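4.2 Comparing the two end effectors in simulation

Before any hardware time was booked, both end effectors were tried in the Wevura simulator on the same tabletop layout. The first was the Totinus hand, a multi-fingered gripper with segmented links. The second was a plain parallel gripper on a Franka Emika arm. The controller gains were tuned once for each gripper and then left alone. Each gripper was given 20 attempts per object, and the starting pose of the object was drawn afresh for every attempt. An attempt was stopped if the fingers had not closed within 3 seconds of reaching the pre-grasp pose.

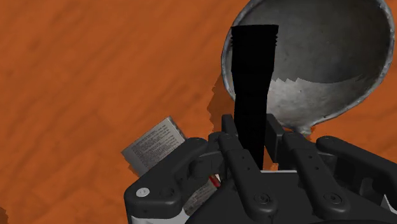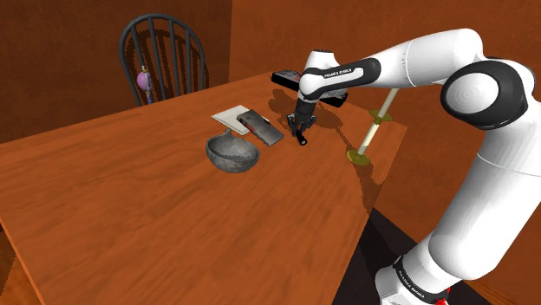 Figure 2. Simulated views of the wooden tabletop with the metal bowl: the multi-fingered hand with a tapered black object between its middle fingers (first), and the parallel gripper open above the table (second).

The main difference between the two grippers lay in how much they depended on a good estimate of the object pose. The parallel gripper has one closing direction, so a small error in yaw often put a fingertip on top of the object instead of beside it. The hand was more forgiving, but it cost us more in planning and in what the camera could see. With the tapered object in Figure 2, the lower end of the shaft is hidden behind the fingers, and the pose tracker had to work from the wide upper part alone. We therefore froze the pose estimate at the moment of first contact, for both grippers, to keep the comparison fair. The open parallel gripper hides less of the table from the side view, but its wrist still covers part of the black rectangular item further back, and attempts on that item were planned from a second viewpoint.

Contact settings mattered more than we expected. In early runs thin objects crept out of the hand while it was holding still. Raising the physics rate to 700 steps per second removed most of this, at the price of slower runs. The parallel gripper was hardly affected by the change. All results in Section 5 use the higher rate, and the runs made before it on the Stotulthorpe machines have been left out.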